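Register Diary: Entry of 18/03/2020

The Register has completed its review of the Poirier file. 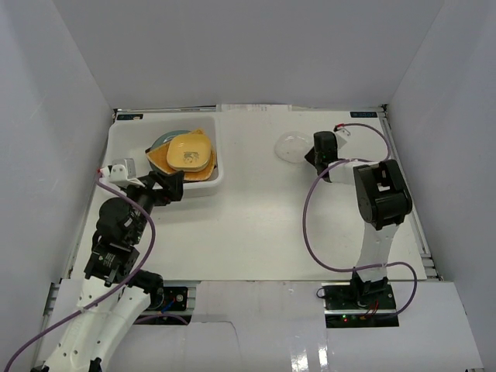
The review began in September, when the Register accepted a bound ledger from the estate of a former dealer in Gollilport. The ledger lists deliveries of the Poirier light van, a model for which no factory records are held. It runs to 341 pages and contains 1,236 entries, many of them in pencil. Chassis numbers are given for nearly all vans, but engine numbers stop partway through the second section and do not resume.

Mrs. Orla Mac Suibhne has compared the ledger with the existing card index. Her report confirms 57 vans not previously known to the Register. Of these, 12 carry the raised roof and side-hinged rear door supplied to bakeries and laundries. Owners had long held that this body was built in Badudov. The ledger names the Kasach works in each case, and the Register's printed notes on the subject will be amended.

Two matters remain open. The first concerns a van entered twice under different colors, once as cream and once as dark green. It may have been repainted before sale, or the clerk may have turned over two pages together. The second concerns the letter K, written in red beside a number of entries. Mrs. Mac Suibhne believes it marks vans sent out without a spare wheel. Miss Éabha Gallagher takes it to mean that payment was still due. Both readings have been placed in the file.

Miss Gallagher has also examined the brake drums offered by an owner in Gollilport. They are the later pattern, with five studs, and will not fit the early axle – members seeking drums for the early van should continue to write to the parts desk. The drums have been entered under later spares.

The spine of the ledger is weak at both ends. It will be kept flat in the lower cabinet, and requests to consult it should be made in writing, giving the chassis number where known. Copies of single pages can be supplied by mail.

Subscription letters were answered up to the end of the current tray. One inquiry, regarding a door handle, was returned for want of an address.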